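Zeltcombe Reading Rooms - second progress report

The grant has now paid for 508 books, and 53 adults have signed up for evening classes. Clifford Lavoie teaches the beginner group.
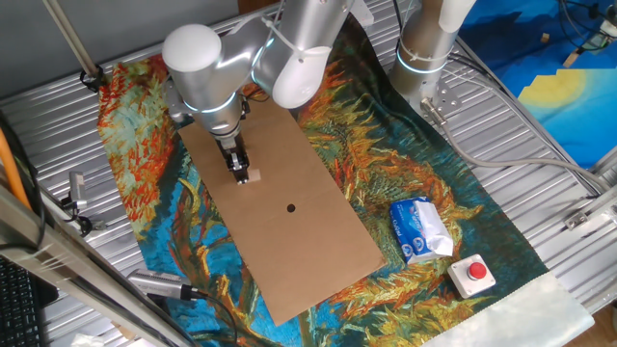

Attendance dipped in April when the Filtgate bus route was cut. We moved the start to 6:30 p.m. and most people came back.

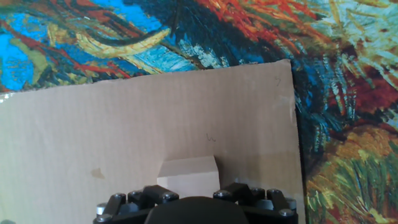 Spending is on budget except for heating, which ran $200 over - Lorne Arsenault is talking to the landlord. We still need 2 tutors for the fall.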